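Search notebook entries
Search

2025-09-11, Vellherham bench, power strip task

Right gripper width dropped out again. Tracking pose stayed good on both sides, but the opening value froze while the fingers kept moving. The log holds one reading for 237 samples, then jumps to the correct value with no error raised. Left side clean for the whole run. Same symptom as the July fault, which we put down to the Kemex encoder board and closed.
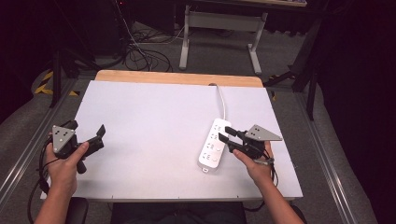
Both grippers over the panel, strip at the right hand.

Swapped the two gripper cables at the hub and repeated. Fault stayed with the right gripper, so the hub port is cleared. Flexing the cable by hand at the wrist gave two more freezes. Suspect strain relief or the connector behind it. Myfanwy Penry thinks the board is still in play and wants it on the scope before anything is replaced.

Checked the open position with nothing between the fingers. Zero offset unchanged from last calibration. 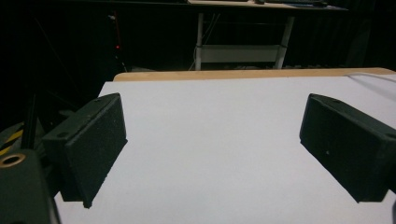
The worse problem is the watchdog. It should trip at 200 ms of unchanged data and did not, as the Arnska driver restamps stale packets and they pass as new. Gaétan Robichaud to patch. Until then, discard any run with more than 1000 ms of identical width during motion.

Right gripper tagged out. Ross has the spare cable.

Questions: bench notebook contact, Vellherham | Back to top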